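Baptiste Carré keeps a sack of coffee beans under his desk and a second chair that nobody is allowed to move. I got the chair. He runs the desk-reset project at Javach, a company that rents out furnished work tables by the day, and I'd been pestering him since before the holidays to talk to me about it.

The idea is simple enough. People leave, their table gets put back in order, the next people come in. Until last year that was all done by hand, by a crew working out of the Gerdale building, and now a robot gripper is learning the small stuff (pens into pen holders, mostly!).

"Everyone asks me about the heavy lifting," he told me. "There isn't any. It's markers. We had 200 tables and every one of them had markers on it."

So I asked what was so hard about a marker, and he laughed for quite a while. 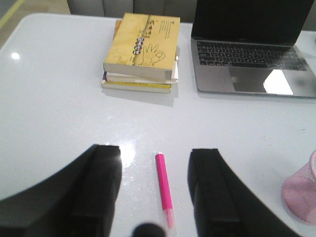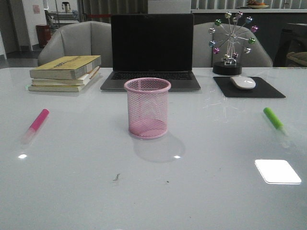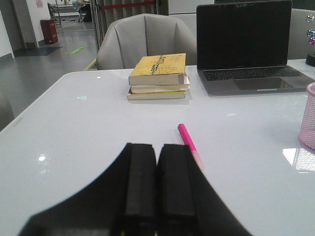
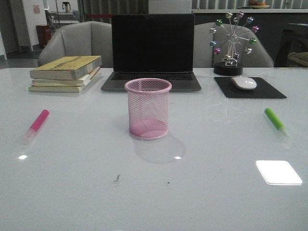

"You pick up a pen without looking," Baptiste said. "Shiny table, lights overhead, you don't care. For us the shine is half the work." His team set itself a target of 500 practice pickups before anyone wrote a report. They stopped at 499 because the fire drill went off, and he still sounds annoyed about it.

What I really wanted to hear about was the crew. Did they hate it? "Some did, at first," he said. "They thought we'd come to time them." Two people asked to move to the Ostilach site and did. The rest are still on tables, but the job has shifted: they set out the practice desks, decide what counts as tidy, and step in when the gripper gets stuck. One of them argued for a week that books should stay where the customer stacked them, and she won.

The pay went up a grade in February, which he fought for, and the evening shift now ends an hour earlier. The part he worries about is new hires. "If you never cleared a table yourself, how do you know when the machine is doing it badly?" For now everybody starts with two weeks by hand.

He had a call with Poojary, their software supplier, so I gave him his chair back and went to find the elevator.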